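Lista de revisión de la celda 2 (brazo, pinza y mesa blanca), con comentarios

Taller Bekska, proyecto Tiltard. Rellena: Boglárka Szabó. Repasa y discute: Kinga Szabó. Turno de mañana, enero.

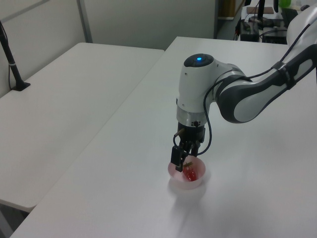 1. Antes de dar tensión

1.1 Seta de emergencia accesible desde las dos mesas. CORRECTO.
Comentario: accesible quiere decir sin apartar una mochila. Este mes, de momento, sin mochila.

1.2 Mesas a tope y niveladas. CON OBSERVACIÓN.
La de la izquierda queda un poco más baja que la del robot. Ya figuraba así en la revisión anterior y en la otra, con la misma letra. No afecta al brazo, que trabaja sobre la suya, pero todo lo redondo que se suelta cerca de la junta acaba tomando decisiones propias. Calzar las patas.

1.3 Superficie limpia y sin marcas de cinta vieja. CORRECTO.
Alcohol y paño. El estropajo verde está prohibido desde el año pasado y quien lo usó sabe quién es.

1.4 Pie negro de la mesa izquierda: base y cable. CON OBSERVACIÓN.
Está algo inclinado. Kinga sostiene que siempre ha estado así; yo sostengo que eso es lo malo. Enderezar, apretar y volver a comprobar la referencia.

2. Brazo

2.1 Carcasas sin grietas, tapas bien asentadas. CORRECTO.

2.2 Tornillos de la base, par según la hoja del armario. CORRECTO.
Repasados en cruz. La llave dinamométrica apareció en el cajón de los cafés.

2.3 Correa negra que recoge los cables en el tramo superior. CORRECTO.
Sujeta sin estrangular. Debe entrar un dedo entre correa y cable. Un dedo normal, no el de Kinga, que se cuela en cualquier parte.

2.4 Luz de la muñeca. AZUL.
En nuestra celda, azul significa lista para recibir órdenes. Si sale otro color, se apunta el código de la consola antes de reiniciar. Antes. La última vez llegó a Wouters un parte que decía «luz rara, ya no».

2.5 Horas de servicio en consola: 2,305.
La coma es de la consola, que separa los miles a su manera. Hubo quien leyó dos horas y pico y dio el brazo por nuevo.

3. Pinza

3.1 Tornillería de los laterales. CORRECTO.
Marcas de pintura alineadas. No reapretar por gusto: los tornillos son pequeños y el repuesto lo sirve Warnormont, que se toma su tiempo.

3.2 Cable negro junto a la pinza: bucle libre en todo el giro. CON OBSERVACIÓN.
El bucle sale del lateral de la muñeca, baja y vuelve hacia la base de la pinza. En reposo queda muy elegante. Hay que girar la muñeca a mano, despacio y en los dos sentidos, y mirar si tira o si roza. En el último cuarto de giro roza. Fijar un punto más arriba y dejar la misma holgura.

3.3 Dedos: placas rectas, sin rebabas. CORRECTO.
Pasar la uña por el canto. Si la uña se engancha, se cambia la placa; no se lima, por muy buena mano que tenga uno con la lima.

3.4 Fuerza de cierre al 57 % para la pieza blanda. CORRECTO.
Alguien la había subido «para que agarre mejor». También exprime mejor.

4. Prueba con el cuenco

4.1 Cuenco rosa en su sitio, pieza roja dentro. CORRECTO.
Vale la pieza roja de siempre, la del rabito. No sustituir por fruta de la merienda.

4.2 Bajada a velocidad reducida hasta que la punta del dedo pase apenas el borde. CORRECTO.
Mano en la seta durante toda la bajada. La punta puede entrar en el cuenco; lo que no puede es apoyarse en él. Si el cuenco se mueve, parar y revisar la altura de la herramienta.

4.3 Repetir 5 ciclos seguidos sin corregir a mano. CORRECTO.
Empujar el cuenco con el codo entre ciclo y ciclo cuenta como corregir a mano.

5. Alrededores

5.1 Mesa de equipos del fondo: cables fuera del paso, ventilación despejada. CON OBSERVACIÓN.
Hay una tabla marrón que lleva ahí desde que tengo memoria. Si es de alguien, que la reclame antes de la próxima revisión. Si no, pasa a ser calzo de la mesa izquierda y cerramos el 1.2.

5.2 Paso entre tabiques libre. CORRECTO.

Pendiente para Kinga: 1.2, 1.4, 3.2 y 5.1. La celda puede trabajar a velocidad reducida hasta que se firme el 3.2.

Nota de Kinga, a lápiz: la tabla es mía.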